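양팔 탁상 키트 '노빌' 사용 검토
발표자 노트, 선던햄 사내 공개 세미나용
2024년 7월 6일
발표: 지네트 찬

슬라이드 1. 제목

마이크 확인. 자료는 링크로 이미 나갔으니 화면 글씨가 작아도 넘어간다.

안녕하세요. 지네트 찬입니다. 오늘은 레베크에서 내놓은 양팔 탁상 로봇 키트 노빌을 써 본 결과를 말씀드리겠습니다. 구매를 결정하는 자리는 아닙니다. 결정은 8월 예산 회의에서 하고, 오늘은 그 회의에 들어갈 분들이 같은 내용을 알고 들어가도록 정리하는 자리입니다.

저희는 레베크에서 협찬을 받지 않았습니다. 장비는 평가용으로 빌렸고 대여 기간은 3주였습니다. 왕복 운송비는 저희가 냈습니다. 발표 자료를 레베크에 미리 보내서 사양이 틀린 곳이 있는지만 확인받았고, 한 군데를 고쳤습니다. 전원 어댑터 규격을 제가 잘못 적은 부분입니다.

질문은 중간에 하셔도 됩니다. 가격 질문만 뒤로 미뤄 주세요.

슬라이드 2. 왜 탁상 키트를 보게 됐는가

피리어스테드 과제를 모르는 분이 있으면 짧게 설명. 다 아는 얼굴이면 건너뛴다.

피리어스테드는 사무실 정리 동작을 사람이 원격으로 조작해서 기록하고, 그 기록으로 팔의 동작을 학습시키는 과제입니다. 작년까지는 큰 팔 두 대를 작업장 바닥에 고정해 놓고 썼습니다. 정확하고 힘도 좋은데, 책 한 권 옮기는 일에 안전 펜스와 담당자 교육이 따라붙었습니다. 예약이 밀려서 하루에 쓸 수 있는 시간도 짧았습니다.

마농 서덜랜드 씨가 과제 책임자로서 요청한 조건은 이렇습니다. 일반 회의실에 들어가는 크기일 것. 팔이 두 개일 것. 손목 쪽에 카메라를 달 수 있을 것. 기록 파일을 우리가 쓰는 형식으로 바꿀 수 있을 것. 그리고 고장 났을 때 부품을 따로 살 수 있을 것.

이 조건으로 찾아본 제품이 몇 가지 있었고, 대여가 가능한 것이 노빌이었습니다. 그래서 이 발표는 비교 평가가 아닙니다. 다른 제품보다 낫다는 말도, 못하다는 말도 할 수 없습니다.

슬라이드 3. 상자에 들어 있는 것

구성품 표를 띄워 두고 다 읽지 않는다.

기본 구성은 팔 두 대, 팔을 얹는 알루미늄 레일, 손목 카메라 마운트, 제어 보드, 케이블 트레이, 그리고 조작용 리더 팔입니다. 작업 공간을 둘러싸는 벽 패널과 프로파일 기둥은 선택 품목입니다. 저희는 패널까지 포함해서 빌렸습니다.

빠져 있는 것도 말씀드려야 합니다. 컴퓨터가 없습니다. 카메라도 마운트만 오고 카메라는 따로 준비해야 합니다. 제품 페이지를 끝까지 내리면 적혀 있는데 저는 처음에 놓쳤습니다. 사무실에 있던 카메라가 맞아서 일정이 밀리지는 않았습니다. 공구는 육각 렌치 한 벌이 들어 있습니다. 긴 손잡이 렌치가 하나 더 있어야 레일 안쪽 볼트를 편하게 조일 수 있습니다.

설명서는 영어와 프랑스어입니다. 한국어는 없습니다. 그림이 많아서 조립에는 지장이 없었고, 보정 절차 부분은 글이 길어서 저희가 요약본을 만들었습니다. 공유 폴더에 있습니다.

슬라이드 4. 조립과 설치

조립은 저와 실비 케네디 씨가 했습니다. 오전에 상자를 열어서 오후 회의 전에 팔이 움직였습니다. 순서는 레일, 팔 받침, 팔, 배선, 패널입니다. 설명서에는 패널이 맨 앞에 나오는데 그렇게 하면 배선할 때 손이 들어갈 자리가 좁아집니다. 패널은 나중에 세우시기 바랍니다.

레일은 탁자 앞쪽 가장자리를 따라 길게 놓입니다. 팔 두 대의 간격을 바꾸려면 받침의 볼트를 풀고 밀면 됩니다. 눈금이 없습니다. 간격을 다시 맞출 일이 있으면 테이프로 표시를 해 두어야 합니다. 저희는 첫 주에 표시 없이 팔을 옮겼다가 그 전날 기록과 위치가 맞지 않아서 하루치를 버렸습니다. 이건 제품 탓이라고만 하기는 어렵고, 눈금 하나만 새겨져 있었으면 피할 수 있었던 일이기도 합니다. 레베크에 의견을 보냈고 검토하겠다는 답을 받았습니다.

탁자는 단단해야 합니다. 처음에 접이식 탁자에 올렸는데 팔이 빠르게 멈출 때 상판이 같이 흔들렸습니다. 회의실 고정 탁자로 옮긴 다음부터는 문제가 없었습니다.

소음은 회의실에서 문을 닫으면 복도에서 들리지 않는 정도입니다. 같은 방에서 통화하기에는 거슬립니다.

슬라이드 5. 시험한 작업

여기서 물 한 모금. 목록이 길다.

시험 작업은 13가지였습니다. 전부 책상 정리와 관련된 작업입니다. 책을 선반에 꽂거나 쌓기, 바인더를 파일꽂이에 넣기, 펜을 칸에 세우기, 닫힌 노트북을 옮기기, 노트북을 열고 닫기 같은 것들입니다. 나머지 항목은 부록 표에 있습니다.

작업을 고른 기준은 간단합니다. 한 팔로 되는 것, 두 팔이 있어야 하는 것, 두 팔이 있어도 어려운 것을 섞었습니다. 노트북은 두 팔이 있어야 하는 쪽입니다. 한쪽 집게로 들면 기울고, 손가락이 모서리에서 미끄러집니다. 바인더는 한 팔로도 되는데 이미 꽂힌 것이 비스듬하면 다른 팔로 받쳐 주는 편이 빠릅니다.

조작은 자체 교육을 받은 네 명이 돌아가면서 했습니다. 브리타니 바숑 씨, 주사라 파우캉 씨, 실비 케네디 씨, 그리고 저입니다. 원격 조작 경험은 주사라 씨만 있었습니다. 나머지는 이번이 처음입니다.

기록으로 남긴 시연은 모두 123건입니다. 버린 것은 이 숫자에 들어 있지 않습니다. 버린 기준은 물건을 떨어뜨렸거나, 카메라 화면이 끊겼거나, 조작자가 중간에 손을 뗀 경우입니다. 떨어뜨린 다음 다시 집은 시연을 살려야 하느냐를 두고 팀 안에서 의견이 갈렸습니다. 저는 살리자는 쪽이었고 마농 씨는 반대였습니다. 이번에는 마농 씨 기준을 따랐습니다. 다음 평가에서는 따로 표시해서 보관하려고 합니다.

슬라이드 6. 작업 화면

화면을 띄우고 잠깐 기다린다. 뒤쪽 분들이 집게 위치를 볼 시간을 준다.

노트북 작업입니다. 오른쪽 집게가 닫힌 노트북 바로 위에 와 있고, 왼쪽 집게도 노트북 쪽으로 뻗어 있습니다. 집게 손가락이 각진 삼각형이라는 점을 봐 주세요. 뒤에서 이 모양 이야기를 합니다. 손목 카메라 마운트는 양쪽 팔에 다 있고, 검은 케이블이 고리처럼 돌아 나옵니다. 이 케이블도 뒤에서 다시 나옵니다. 안쪽 선반은 위 칸이 비어 있고 책과 공책은 아래 칸에 쌓여 있습니다.
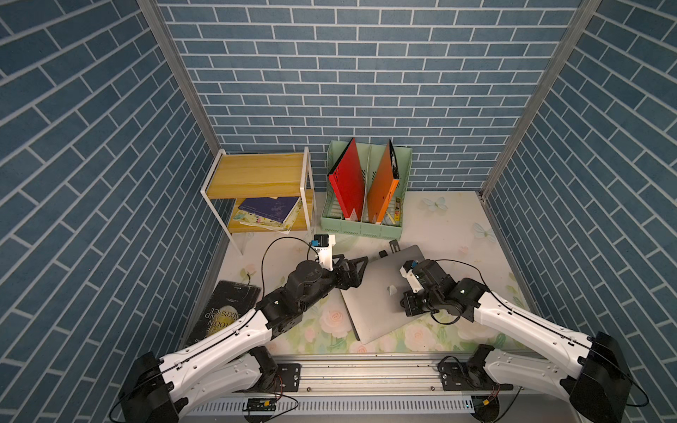
슬라이드 7. 집게

손가락 모양은 장단점이 분명합니다. 끝이 좁아서 책 표지와 탁자 사이에 밀어 넣기 좋습니다. 얇은 공책을 집을 때 특히 그랬습니다. 반대로 넓은 면을 잡을 때는 닿는 면적이 작습니다. 노트북처럼 매끈한 물건은 힘을 더 주게 되고, 그러면 모터 온도가 올라갑니다. 온도 경고는 소프트웨어 화면 아래쪽에 작은 글씨로 나옵니다. 저희는 경고를 못 보고 계속하다가 팔이 멈춘 적이 있습니다. 멈출 때 힘이 서서히 빠지기 때문에 물건이 튀지는 않습니다. 이 부분은 잘 만들었다고 봅니다.

손가락은 나사 두 개로 교체됩니다. 도면 파일을 레베크가 공개하고 있어서 직접 출력해 쓸 수 있습니다. 실비 씨가 안쪽에 얇은 고무판을 붙인 손가락을 만들어 봤고 노트북 작업에서 미끄러지는 횟수가 줄었습니다. 대신 펜을 놓을 때 고무에 붙어서 늦게 떨어졌습니다. 작업마다 손가락을 바꾸는 것은 번거롭습니다. 한 가지로 통일한다면 저는 기본 손가락을 쓰겠습니다.

손가락 끝이 서로 어긋나는 일이 있었습니다. 교체하고 나면 종이 한 장을 물려 보고 양쪽이 고르게 닿는지 확인하세요.

슬라이드 8. 손목 카메라와 케이블

마운트는 각도가 고정입니다. 기본 각도로는 집게 끝과 그 앞쪽이 보입니다. 얇은 물건을 집을 때는 충분했고, 바인더처럼 키가 있는 물건을 파일꽂이 칸에 넣을 때는 물건이 화면을 가렸습니다. 이때는 고정 카메라를 같이 봐야 합니다. 고정 카메라 없이 이 키트만으로 삽입 작업을 하겠다는 계획은 권하지 않습니다.

케이블 이야기입니다. 손목에서 받침까지 여유를 두어야 해서 중간이 위로 둥글게 올라옵니다. 여유가 모자라면 손목이 끝까지 돌지 않고, 너무 많으면 반대쪽 팔에 걸립니다. 저희는 실제로 한 번 걸렸습니다. 두 팔이 가운데서 만나는 작업 중이었고 커넥터가 빠졌습니다. 파손은 없었습니다. 그 뒤로 벨크로 끈으로 두 군데를 묶었습니다. 끈은 구성품에 없습니다.

레일 아래 트레이는 구멍이 뚫린 흰색 부품인데 전원선과 신호선을 정리하기에 넉넉합니다. 아쉬운 쪽은 제어 보드입니다. 덮개가 없습니다. 회의실처럼 사람이 드나드는 곳에서는 덮개를 따로 만들어야 합니다. 설비팀에서 이미 같은 지적을 했습니다.

슬라이드 9. 배경 패널

패널은 처음에 필요 없다고 생각했는데 지금은 의견이 바뀌었습니다. 회의실은 뒤로 사람이 지나가고 오후에 빛이 바뀝니다. 패널 없이 찍은 첫날 영상과 패널을 세우고 찍은 영상을 비교해 보니, 후자가 검수하기 편했습니다. 검수하는 사람이 물건만 보면 됩니다.

벽지나 바닥 무늬를 바꾸는 것도 어렵지 않습니다. 사진에 나온 파란 벽돌 무늬나 장미와 나비 무늬처럼 무늬가 뚜렷한 배경을 쓰면 집게 그림자가 눈에 덜 들어옵니다. 제 인상이고, 측정한 것은 아닙니다. 무늬가 학습 결과에 어떤 영향을 주는지는 이번 평가에서 다루지 않았습니다. 이 질문이 나오면 모른다고 답한다.

패널을 세우면 뒤쪽에서 물건을 놓을 수 없습니다. 작업을 되돌려 놓을 때 사람이 앞으로 손을 넣게 되는데, 그때는 반드시 팔을 대기 상태로 바꿉니다. 발판 스위치가 있으면 편하겠지만 현재는 화면 버튼만 있습니다.

슬라이드 10. 소프트웨어

시연은 하지 않는다. 질문이 많으면 화면 녹화만 보여 준다.

설치 자체는 문제가 없었습니다. 브리타니 씨가 사내 표준 리눅스 컴퓨터에 설치했고, 보안팀 승인을 받는 데 걸린 시간이 설치 시간보다 길었습니다. 인터넷 연결 없이도 조작과 기록이 됩니다. 업데이트만 연결이 필요합니다.

기록 형식은 레베크 고유 형식입니다. 변환 도구가 같이 오는데 두 팔의 시간 축을 맞추는 옵션이 기본으로 꺼져 있습니다. 켜지 않으면 왼팔과 오른팔 기록이 조금씩 밀립니다. 변환하고 나서 영상과 겹쳐 보기 전까지는 알기 어렵습니다. 꼭 켜세요. 요약본 첫 장에 적어 두었습니다.

시연마다 메모를 붙일 수 있습니다. 메모 칸에 한글을 넣으면 저장은 되는데 목록에서 글자가 깨집니다. 파일을 열면 제대로 보입니다. 레베크에 알렸고 다음 판에서 고친다고 했습니다. 그때까지는 영어로 적거나 번호를 쓰시면 됩니다.

보정은 전원을 켤 때마다 해야 합니다. 두 팔을 정해진 자세로 손으로 옮기고 확인을 누르는 방식입니다. 익숙해지면 금방 끝나지만 아침마다 하는 일이라 귀찮습니다. 보정을 대충 하면 집게가 살짝 낮게 내려갑니다. 책 표지에 자국이 남은 것이 그 결과입니다. 개인 책은 쓰지 마세요.

슬라이드 11. 조작해 본 사람들의 의견

주사라 씨는 리더 팔의 저항감이 약하다고 했습니다. 물건에 닿았는지 손으로 느껴지지 않아서 화면에 의존하게 된다고 합니다. 예전에 쓰던 큰 장비와 비교한 의견입니다.

브리타니 씨는 의자 높이를 맞추고 나서 훨씬 편해졌다고 했습니다. 리더 팔을 탁자에 고정하는 집게가 두꺼운 상판에는 맞지 않으니 설치할 때 상판 두께를 먼저 재야 한다는 의견도 주었습니다.

실비 씨는 왼손으로 하는 작업이 익숙해지기까지 오래 걸렸다고 적었습니다. 저도 같습니다. 한 손 작업을 먼저 하고 양손 작업으로 넘어가는 순서가 맞다고 봅니다. 교육 자료를 만들 때 반영하겠습니다.

연속 조작은 오래 하지 않는 것이 좋습니다. 피곤해지면 버리는 시연이 늘어납니다. 저희는 작업 하나가 끝날 때마다 사람을 바꿨습니다.

슬라이드 12. 고장과 지원

대여 기간 중 부품 고장은 한 건입니다. 오른팔 손목 모터에서 소리가 나기 시작했고, 레베크에 영상을 보냈더니 교체 부품을 보내 왔습니다. 교체는 저희가 직접 했습니다. 나사 위치가 설명서 그림과 조금 다릅니다. 구판 그림이 그대로 실린 것이라고 합니다.

답변은 메일로만 옵니다. 전화 지원은 없습니다. 현지 시간 기준으로 움직이기 때문에 아침에 보낸 질문은 다음 날 출근해서 답을 읽게 됩니다. 내용은 성실했습니다. 급한 일정이 있는 과제라면 예비 모터와 케이블을 같이 주문해 두는 것이 안전합니다.

슬라이드 13. 가격

여기서부터 가격 질문 받는다.

팔 두 대와 레일, 리더 팔을 포함한 기본 구성이 1,790달러입니다. 패널, 카메라, 컴퓨터, 운송비와 관세는 별도입니다. 패널 가격은 견적을 다시 받기로 했습니다. 지난번 견적의 유효 기간이 끝났습니다. 총액은 견적이 오면 회의 자료에 넣겠습니다. 오늘 제가 어림잡은 금액을 말하면 그 숫자가 돌아다니게 되니 말하지 않겠습니다.

대여는 계속할 수 있지만 장기 대여 할인이 없습니다. 교육 할인도 저희에게는 해당하지 않습니다.

슬라이드 14. 평가 의견

피리어스테드 과제의 책상 정리 작업에는 쓸 수 있습니다. 가벼운 물건, 짧은 거리, 두 팔이 협력하는 동작까지는 괜찮았습니다. 무거운 바인더를 가득 채워 옮기는 일은 힘이 모자랍니다. 그런 작업은 지금 있는 큰 팔로 계속 해야 합니다.

구매한다면 조건을 붙이고 싶습니다. 제어 보드 덮개를 설치 전에 준비할 것. 고정 카메라를 함께 둘 것. 예비 케이블을 같이 주문할 것. 레일에 위치 표시를 하고 그 위치를 시연 기록에 적을 것. 마농 씨도 이 조건에는 동의했습니다.

한 세트를 먼저 들여서 써 보고 추가 구매를 정하자는 것이 저희 팀 의견입니다.

슬라이드 15. 예상 질문

소리 내어 읽지 않는다. 나올 때만 답한다.

학습 결과가 어땠느냐는 질문: 이번 평가 범위는 장비와 기록까지다. 학습은 마농 씨 팀이 진행하며 결과는 따로 발표한다.

팔 한 대만 살 수 있느냐는 질문: 살 수 있다. 레일은 양팔용과 같은 것이 온다.

다른 층에서 빌려 쓸 수 있느냐는 질문: 대여 장비는 반납했다. 구매가 결정되면 예약표를 만든다.

안전 교육이 필요하냐는 질문: 필요하다. 큰 팔 교육보다 짧은 과정으로 설비팀과 협의 중이다. 그 전까지는 혼자 조작하지 않는다.

부록 표와 설치 요약본 위치는 마지막 화면에 띄워 둔다. 회의실은 정각에 비워야 하니 남은 질문은 복도에서 받는다.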